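Support > Game Jam Builds > Carkenis > Troubleshooting log

Carkenis: game freezes on the second level after loading a save

8 min read

Hello everybody, and thank you for being so patient with this one. It started as a one-line ticket from a player ("froze on the bridge, had to hold the power button, love the music though!") and grew into the longest log we've kept for any of our little games. I'm writing the whole thing up because at least a few of you are building on the same Skendex starter kit we used at the jam, and I would hate for you to lose your evenings the way I lost mine.

If you only want the fix, it's in build 844, and you can skip down to the part about installing it. If you like a good bug story, put the kettle on.

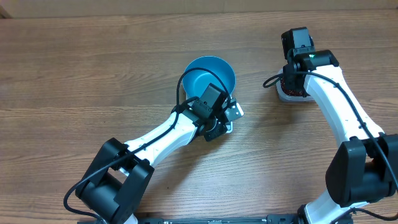

Posted by Shagufta Swati in Game Jam Builds

Status: Fixed in build 844
Affects: Carkenis, every desktop build before 844
Does not affect: the browser version

What players were seeing

You play the first level, you save at the lantern, you quit, and you come back later and load. Everything looks fine. You walk to the end of the level, the door opens, the second level fades in, and somewhere near the bridge the picture stops moving. The music carries on quite happily, which fooled several people (me included) into thinking the game was waiting for them to press something.

If you played straight through without loading a save, you never saw it at all. That's why we missed it over the jam weekend, by the way. We had 34 people play the game at the showcase table and every one of them started fresh, sat down, finished in one go and got up again. Not a single freeze! I went home thinking we had made the most solid thing we'd ever made, and I may have said so out loud to people who have been kind enough not to bring it up again.

First try: blaming the music

Because the music kept playing, I was sure the sound code had something to do with it. I took the music out of the second level, saved, quit, loaded, walked to the bridge. Froze. Put the music back and took out the footstep sounds instead. Froze. Took out all the sound everywhere, and then I got to enjoy a completely silent freeze, which was somehow worse.

So it wasn't sound. Result: no change. I put everything back the way it was and kept a copy of the project from before I started fiddling, and I'm very glad I did.

Second try: the bridge itself

The bridge is built out of planks that wobble when you step on them, and each plank does its own bit of physics. It's a lovely effect and I'm proud of it, but it was written at three in the morning and it looks like it. I swapped the whole bridge for one long flat block and ran the test again.

It still froze, but a little later, maybe a few steps past where the bridge ends. That was the first useful thing that had happened all evening. The bridge had nothing to do with the trouble. The game was running out of something, and the wobbly planks were just making it run out sooner.

Third try: counting the fireflies

Ansari, for those who haven't played, is the old firefly keeper you meet on the first level. She follows you with her lantern, and a few fireflies float around her. When you save, the game writes down where she is and how many fireflies she has with her. When you load, it reads that back and makes the fireflies again.

I added a tiny counter in the corner of the screen that showed how many fireflies existed at any moment. On a fresh game it sat at a nice calm number all the way through. On a loaded game it started out the same, and then the moment I walked past the first lantern it began to climb. By the time I reached the bridge it was over 700 and still going, and then, of course, freeze.

I can't tell you how happy I was to see that silly number going up. I called my sister to tell her and she was very sweet about it. 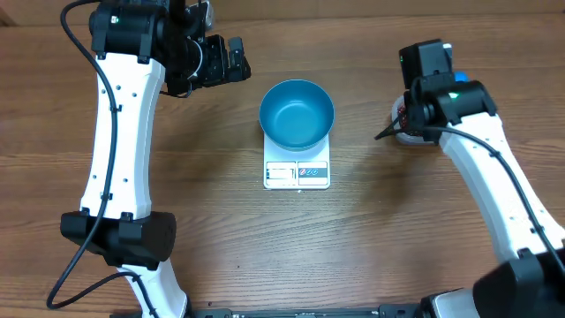 What was really going on

The Skendex kit has a helper called "restore followers" that runs when a save is loaded. It's meant to run once. Our lanterns also call it, because at some point during the jam I wanted Ansari to catch up with you if she got stuck behind a wall, and calling that helper was the quickest way to bring her to your side. On a fresh game there's no saved list of followers, so the helper has nothing to restore and just moves her. On a loaded game the saved list is still sitting in memory, so every frame you stood near a lantern it made the whole set of fireflies again, right on top of the old ones. You couldn't see it, as they were all in the same spot, glowing away together.

Then the second level would load, the fireflies would all come along (they're followers, after all), and each of them would start looking for a path across the bridge. The poor computer never stood a chance.

The browser version was fine for a boring reason. We turned saving off there before we uploaded it, so there was never a save to load.

How we fixed it

1. The lanterns now have their own small function that moves Ansari and touches nothing else.

2. The saved list of followers is cleared as soon as it's been used.

3. There's a limit on fireflies. If the game ever tries to go over it, it writes a line in the log and carries on without making more.

4. Old saves are checked when they load. If you saved while the extra fireflies were out, the number in your save file will be far too high, and the game now brings it back down to what Ansari should have at that point in the story.

That last one took the longest and I nearly left it out. But a couple of you wrote in to say you had found every hidden bell before the freeze, and I wasn't going to ask you to find them all over again.

Installing build 844

Close the game all the way first. Download the new build from the same page you got the old one, unzip it into a new folder, and start it from there. Your saves live in your user folder and the new build will find them by itself. Please don't unzip it over the top of the old folder, as a leftover data file from the older build can be picked up in place of the new one, and then you'll be standing on the bridge with the same freeze and cross words for me.

The build number is in the bottom corner of the title screen. If it says anything lower than 844, you're still running the old one.

If you still get a freeze

Please send me three things: the build number, the log file (it's next to your saves, called "log"), and a sentence or two on what you were doing. You don't have to be technical. "I jumped off the bridge to see what would happen" is a perfectly good report and I've had two of those already.

Known and not fixed yet

Ansari's lantern sometimes goes dark for a second after loading. It comes back by itself and doesn't hurt anything.

On very wide monitors you can see the edge of the sky on the second level. Zulik, our follow-up project, uses a new sky that doesn't have this problem, and I'd like to bring it over to Carkenis in December if I get the time.

The controller still rumbles when the game is paused. I know! I'm sorry. It's next.

Later note on this ticket

One of you asked whether other games made with the Skendex kit could have the same trouble. Yes, if they call "restore followers" anywhere except on load. Search your project for it. If it turns up only in the load code, you're fine. If it turns up anywhere else, copy the bit that moves the character into a function of your own and call that. I've written to the person who looks after the kit and suggested a warning in the notes, and got a very nice reply.

Closing the ticket now, but replies stay open, and I read all of them, usually with breakfast.

Contact support | © Carkenis team | Back to top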